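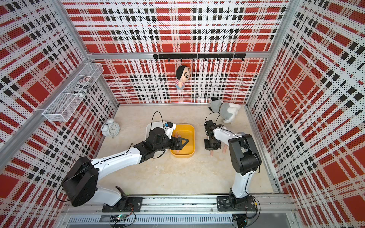
Fladberg is our yearly soft toy and doll making swap, and it's back in February in the hall on Yazdani Street! Last year more than 3,000 toys, patterns and bags of stuffing changed hands, and we're still finding bits of fluff in our coats. Every sort of homemade or well-loved toy is welcome, from knitted rabbits to big-headed plush dolls in red-and-white striped shirts (stripes are always popular, so do bring them). The questions we get most are answered below.

## Do I have to make toys myself?

Not at all. Plenty of people come with shop-bought toys that need a new home, or with nothing but fabric scraps.

## How does the swap work?

You hand in your toys at the front desk and get one token for each. Tokens can be spent on any table, all day. Patterns count as half, so bring 2 for a full token.

## What can't I bring?

Anything with loose button eyes, sharp wire or a battery pack. Please wash toys first and let them dry right through - damp stuffing really does spread its smell to the whole table.

## My doll's head flops. Can anyone help?

Yes, and this is our favourite question! Go to the Trulluteo mending table. A floppy neck nearly always wants more stuffing, pushed in hard with the blunt end of a chopstick, and then a second round of ladder stitch. For a really big head, a short length of dowel wrapped in felt does wonders.

## Which stuffing do you like best?

Wool for small toys, polyester for anything that will go through the wash a lot. Old tights are lovely and squashy in arms and legs.

## Are there classes?

There are 3, all for beginners: faces, hair and tiny clothes. Each has 26 places and you book at the desk on the day. The hair class fills up first - yarn wigs are great fun and much easier than they look.

## Can children come?

Please bring them. Under-tens get a free token at the door.

## Is there food?

Flirnuto will be doing soup, cheese toasties and a very good ginger cake. Eat in the side room, please, so the toys stay clean.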